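Motion planning engineer, Garnstead

Delo is after one more person for the planning side. Two arms, one table, lots of laundry. C++ and Python, some control theory, patience with cloth.

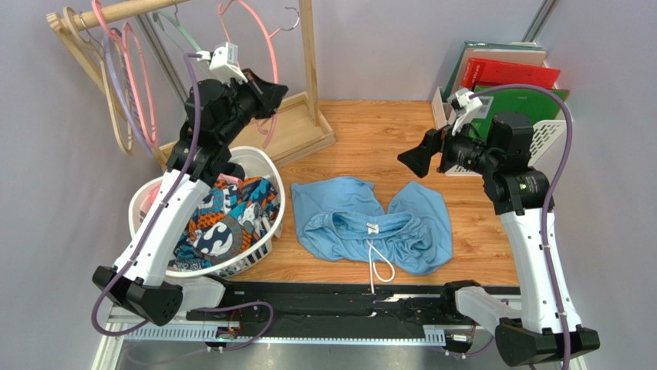

Both arms at the folding table, shorts or pants in the middle

You'd own the bimanual planner - collision checks, grasp timing, replay tooling. Logs are a mess, 3,000 runs and no decent veiwer. 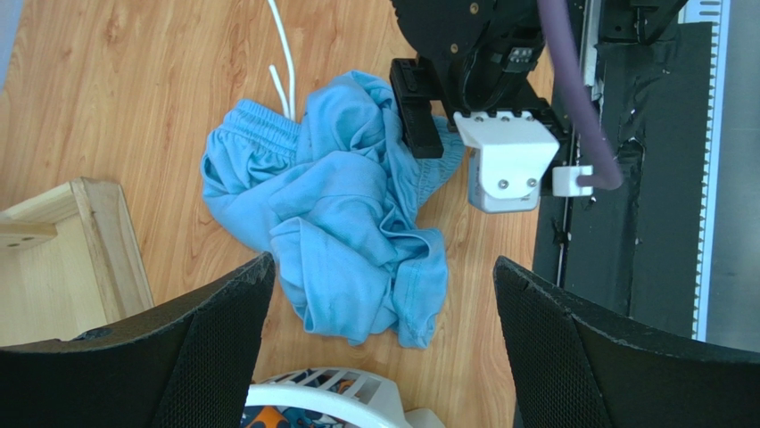
Perception is Akinyi Tanui's, so you'd be working with her most days. Start October. CV and a code link to Faith Gachanja, no cover letter neded.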